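Washing by hand, mending by lamplight: a talk with Jocelyn Lapointe

By the features desk
April
Last updated: 14:10
Print this page | E-mail this article

Jocelyn Lapointe has been looking after other people's table linen for most of her working life. She began in a hotel laundry, moved to a small hire firm called Nullden, and for the last 14 years has worked for herself, cleaning and repairing cloths, napkins and towels for restaurants and private houses. Her workshop is on the ground floor of an old seed merchant's, with a sink at one end and the ironing table at the other.

She did not plan to go into the trade. "I wanted the summer job and then the summer ended and they kept me on," she says. "I was on the folding line. You stood there for hours and the sheets came at you. I found I liked the small pieces more than the big ones, so I asked to be moved to napkins."

At Nullden she learned stain removal from an older colleague who kept her notes on the backs of delivery slips. Lapointe still has some of them in a drawer. Most of the advice was about waiting. "People put hot water on everything. Egg, blood, milk, they all want cold water first. If you go in hot you cook it into the cloth and then you bring it to me and ask why it's brown."

Her own methods are simple. She soaks most things overnight in cold water with a little washing soda, rinses them twice, and only then decides whether they need anything stronger. Red wine gets the same treatment as everything else. She has no time for salt. "Salt does very little except make a mess of the carpet. Blot it, keep blotting, and get it into water."

Candle wax is the thing she is asked about most. She lets it go hard, lifts off what she can with the back of a knife, and irons the rest out between sheets of plain brown paper, changing the paper as it fills. Coloured wax leaves dye behind and that is a separate job.

The hire business has changed since she left it. When she started, a big order might be 2304 napkins for a single weekend of weddings, all white, all the same size. Now the orders that reach her are smaller and more mixed. Restaurants want soft colours and a bit of texture, and they want cloths that can go on the table without being pressed flat.

"I don't mind that," she says. "A textured cloth hides a lot. It hides creases and it hides a repair. What it doesn't like is being dragged or snagged, so you have to tell the waiting staff about their watches."

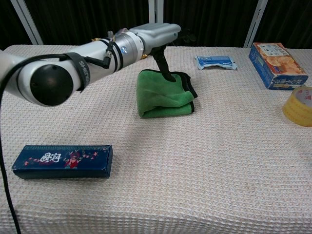

On towels and microfibre

Lapointe was slow to accept microfibre and says she was wrong about it, at least for drying glasses and wiping down. She keeps it well away from her cotton. "It picks up every bit of fluff in the machine and then it gives the fluff back to your glasses. Wash it by itself, no softener. Softener coats it and then it just pushes the water about."

She also tells customers to keep the heat low. She once put a batch of kitchen cloths through a hot dryer cycle for a café called Hesusier and they came out stiff at the hems. She replaced all 10 of them at her own cost and the café is still a customer.

Cotton towels go wrong in a different way. They get hard, and most people add more softener, which makes them worse at drying. Her answer is less detergent and a second rinse. Where the water is hard she adds a small cup of white vinegar to that rinse.

Mending

About half of her week is repair. Hems come first, as a loose hem will run the length of a cloth in a few washes. She sews them by hand if the cloth is old and by machine if it is going back to a restaurant. Small holes are darned with thread drawn from the cloth's own seam allowance, where there is enough to spare.

She charges by the piece and will turn work away. "If the repair costs more than the cloth and you have no feeling for the cloth, buy another one. I would sooner say so at the counter."

The piece she remembers best was a damask tablecloth with three burns in a row, brought in by the owners of Bepari, a family restaurant that was about to close. It took her most of a month of evenings. They used it for their last dinner and then hung it in the hall at home.

She is teaching one afternoon class this spring, on hems and darning, and has no plans for a second. Places are booked at the counter. People should bring their own scissors and one thing that needs mending.

Print this page | E-mail this article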